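Marker Handling Cell Fault: Frequently Asked Questions

Reading time: 4 minutes

The following answers concern fault 3836 on the two-arm marker handling cell operated by Zekby. They are intended for operators, visiting staff and partner teams who have booked time on the cell. This page was last revised on 30th September and replaces the earlier notice posted at the workstation.

What is fault 3836?

Fault 3836 is the entry in the cell's log for an unplanned release. During a handling cycle, the left gripper opened while the arm was still raised, and the marker it was carrying fell. The arm then completed the rest of its path with nothing in its grip. The control software did not stop the cycle, and the operator on duty ended it by hand.

Was anyone injured?

No. The operator was outside the working area. The fault has been treated as a safety matter all the same, as the arm continued to move after it had lost its load and the software gave no warning.

Which equipment is affected?

The fault was recorded on the left arm only. Both arms run the same release of the Grukell control software, however, and the restrictions on this page apply to both. Markers are used for all test cycles at present. No glass, blades or liquids may be placed in the cell until the fault has been closed.
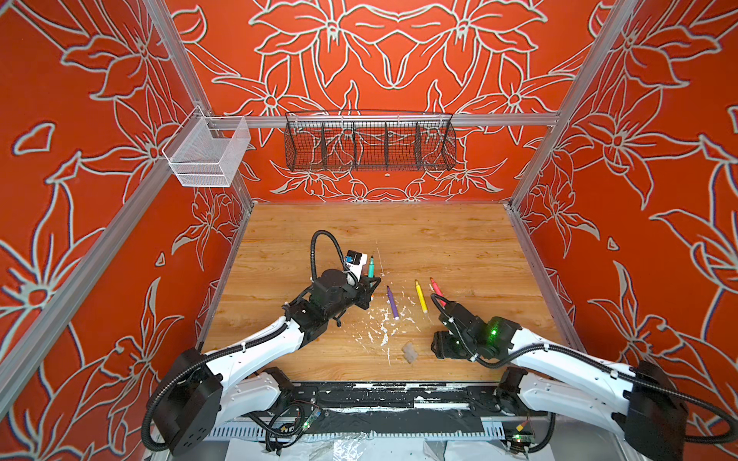
What caused the release?

The review led by Dalal Srour identified two causes. The first was a grip threshold set too low after a routine software update. With a smooth barrel, the gripper could report a secure hold when it had only light contact. The second was strain on the cable at the wrist. When the wrist turned far enough, the cable pulled at its connector and the gripper signal dropped out for a moment. The software read the lost signal as a command to open.

Either condition could have gone unnoticed alone. Together they produced the fault, and the review was able to repeat it under supervision.

Has the cable been changed?

The connector on the left wrist has been replaced and the cable has been given more slack. Operators should look at the cable loops on both arms before each session. A loop should stand clear of the gripper and must not be pulled tight at any point in the arm's travel. If a loop rubs, catches or has come free of its tie, the cell must not be started – report it and leave the arm as it is.

Why were the two arms not stopped together?

At the time of the fault, each arm had its own stop condition. A problem on one arm did not halt the other, although both work over the same part of the table. This has been corrected. A lost signal on either arm now stops both, and the grippers hold their last position until an operator releases them.

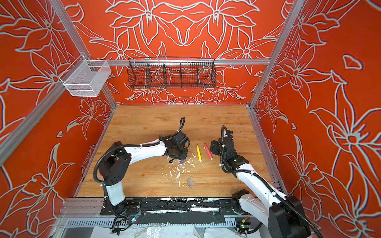

May I reach in to pick up a dropped marker?

Not while the arms are powered. Use the following procedure:

1. Press the stop button and wait until both arms are still.
2. Switch off arm power at the main control panel.
3. Confirm that the panel shows power off. Indicator lights on the arms or circuit boards are not proof that it is safe to reach in.
4. Remove the marker and check the table for caps or broken pieces.
5. Record the drop in the log, even if it appears minor.

If a marker is still held in a gripper, do not pull it out. Support it with one hand after power is off and use the manual release.

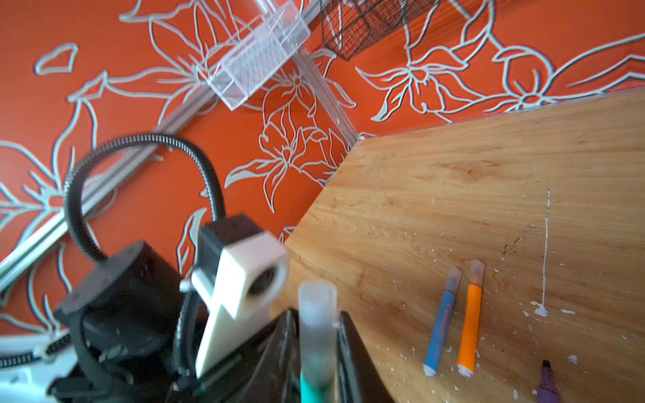

Do marks on the tabletop need to be reported?

Existing specks, smears and streaks on the wood do not need to be reported. New marks should be entered in the log if they appear after a drop or a contact between a gripper and the table. Please do not scrape the surface during a session, as loose flakes can get into the gripper joints.

How has the repair been tested?

The left arm completed 100 supervised cycles at reduced speed without a release. A longer run of 1071 cycles, using both arms, followed at normal speed. One stop occurred during that run. It was traced to a loose connector on the right arm and the new shared stop worked as intended. The wrist camera views are now saved with each cycle, so that a change in grip can be compared with the signal record.
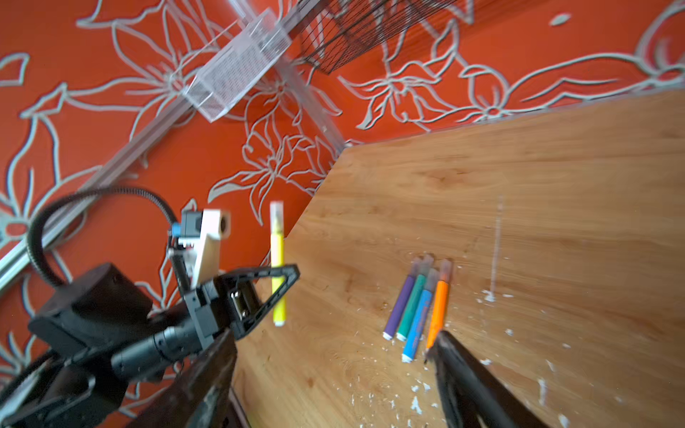

Wrist camera view: a yellow marker upright by the gripper, with four more markers on the table.

When will normal use resume?

Supervised sessions are open now. Unsupervised use remains suspended until Bae, which maintains the arms, has inspected both wrists in October. Bookings made through Jokico before the suspension will be kept and moved to a supervised session where possible.

Whom should I contact?

Questions about the fault or the log should be sent to Dalal Srour. Requests for supervised sessions should be sent to Ruaridh Niven. In the event of any movement after a stop command – however small – switch off arm power first and then call the duty line posted at the workstation.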